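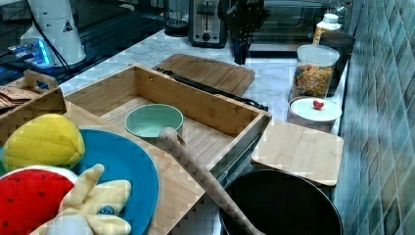 Georges Qudah wrote in to say the dealer in Ivcombe had quoted him 812 for a new battery and "programming," and wanted to know what was being programmed, the battery or him.

The car is an Issa wagon, the 2-liter, bought used in April. It starts fine on most mornings. If it sits for a long weekend, the dash lights up like a pinball machine, the stop-start quits and the radio forgets every station I like. The dealer says the original battery is worn out and a new one has to be registered to the car or the alternator will charge it wrong. My brother-in-law says that's a scam and he has changed forty batteries with one wrench. Do I need the dealer for this, or can I buy a battery and get on with my life?

Posted by gruvavik_estate

Your brother-in-law is right about the wrench and wrong about the car. On anything with stop-start there's a sensor on the negative terminal that keeps track of how the battery is aging. Put in a new one without telling the car and it may go on treating it like the old one. It will still drive. You might get a shorter life out of the battery, and the stop-start may stay off, which some of us would pay extra for.

Registering it is a two-minute job with the right scan tool. An independent shop did mine for 141 on top of the battery, and the battery was 196. Make sure you get AGM if that's what came out. Don't let anybody sell you a plain flooded one because it's on the shelf and fits the tray.

Before you spend anything, have the old one load tested. Then ask for a parasitic draw test. If something is staying awake overnight – a dash cam, a tailgate latch, a phone gadget the last owner left in the OBD port – a new battery will go flat as well, only more expensively.

Posted by Tailgate Ned

just disconnect it when you park. problem solved

Posted by drudska_diesel

I had a Drudska with the same lights. Was the ground strap. Cleaned it with a wire brush and it's been OK, apart from the window, which is a different thread.

Also 812 is a lot. Did they wash it?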